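Robot learns to push blocks from spoken-style commands, with fewer practice runs

Researchers at the Dandar laboratory in Okcombe have presented a new way to train a robot arm to follow short written commands. The method is called Pace. In tests finished in February, the arm learned to push small colored blocks to the right place on a board after 400 practice runs made by people. The older method used by the same group needed 600 runs to reach a similar level.

The task looks simple. The robot has no fingers for this work, only a straight black rod that points down to the board. It must move a block by pushing it from the side. A command can be "push the red star to the blue cube" or "move the yellow heart a little to the left." The robot gets the sentence and the view from a camera, and it must choose its next small movement many times each second.

Pushing is more difficult than it seems to a person. If the rod touches a block away from its center, the block turns and goes in another direction. A star behaves differently from a cube, and a cylinder on its end can slide in a way that is hard to predict. There are also other blocks on the board, and the robot should not disturb them on the way.

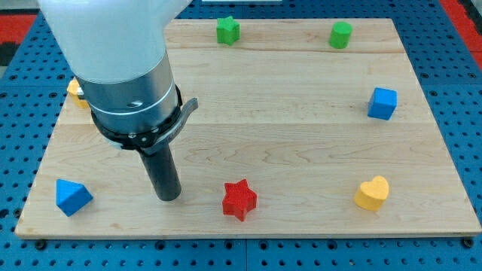

Until now, the group trained the robot with whole recordings. A person guided the arm through a task from the beginning to the end, and the computer learned to copy the movements. According to the researchers, most of these recordings contain long parts where little happens, for example when the rod travels across the open part of the board. The computer gave these parts the same attention as the short moments of contact, and so it learned the contact slowly.

Pace divides every recording into slow and fast parts. When the rod is far from any block, the method keeps only a few steps. When the rod comes close, it keeps all of them, and it also asks the computer to guess where the block will be a short time later. The guess is compared with what really happened in the recording. In this way the computer learns how a block answers to a push, and it does not only repeat the movement of the human hand.

For the final test the group wrote 132 commands which were not used in training. The arm completed roughly three quarters of them without help. The best results came with the cube, and the weakest with the stars, which often turned when the rod met one of their points. The researchers also tried commands with several steps, where the robot had to bring blocks together one after another. Here the result was lower. A small mistake in the first push made the second push harder, and after 4 pushes the blocks were often far from the wanted position.

The team compared both methods on the same board and with the same arm. They started every trial with the blocks in a new arrangement, and both methods received the same arrangements. A trial was stopped if a block went over the edge of the board or if the arm made no progress for one minute.

There are limits. All tests were made on one type of board with a smooth surface, and the shapes were known to the robot from training. The group does not yet know if Pace will work with heavier objects or on a rough table. Very general commands, such as "make some order here," were not part of the study.

The work was paid for in part by Bostau, a company that builds sorting equipment for small warehouses. The company wants to know if a similar method can help its machines to straighten packages on a moving belt. The researchers say that this is a different problem, as the belt does not wait for the robot, but they plan a first trial with slow belt speed.

The practice recordings and the list of test commands will be free to download after the paper is printed. The next version of Pace should also accept corrections during the movement, so that a person can type "more to the right" while the rod is still pushing.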